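Prutura FAQ: Training Grasping Policies in Randomized Simulation

Answers to the questions we get most often about the method. Maintained by Ditte Ravn and Tin-yau Tu.
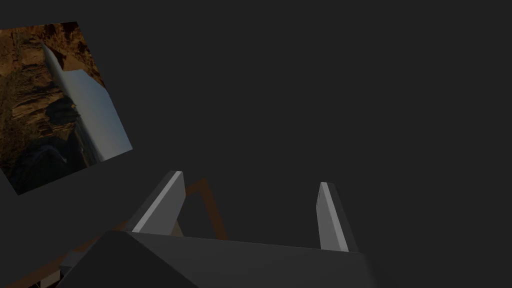

What is Prutura?
Prutura is a method for training a grasping policy in simulation and then running it on a real arm without further tuning. The policy sees only the view from a wrist camera. Each training episode changes the lighting, the surface textures and the camera angle. Textures come from a pool of 3,000 ordinary pictures, so a flat panel may end up covered in brown canyon rock while the background stays plain dark gray. The policy has to learn that the pattern on a surface says nothing about where to put the fingers.

Why not use realistic textures?
We tried. Policies trained on realistic wood and metal did well in simulation and poorly on the real bench. Random pictures gave worse scores early in training and better scores on hardware.

Is the gripper randomized too?
Only its shading. The shape stays fixed, and it should match your hardware closely.

How was the method tested?
On 30 household objects that were not used in training, with 1,418 grasp attempts in total. Arben Vidmar ran the hardware trials. Results for each object are in the appendix of the paper.

Where does it fail?
Mostly on thin objects lying flat and on clear plastic. It also has trouble when the target is outside the camera view at the start of an episode. The policy has no memory and does not search.

How is Jutetura different?
Jutetura is the earlier version by Hui-mei Chuang. It used solid colors in place of pictures and a fixed camera angle. We keep it available for comparison only.

How long does training take?
20 hours on one graphics card with the default settings. Turning off shadows makes it faster, but we saw more missed grasps when we did that.

Can I add my own textures?
Yes. Put them in the texture folder and rebuild the index. Very small pictures will look blurry on large surfaces.

Who do I contact about a bug?
Shiuli Haque handles bug reports. Include your config file and the random seed.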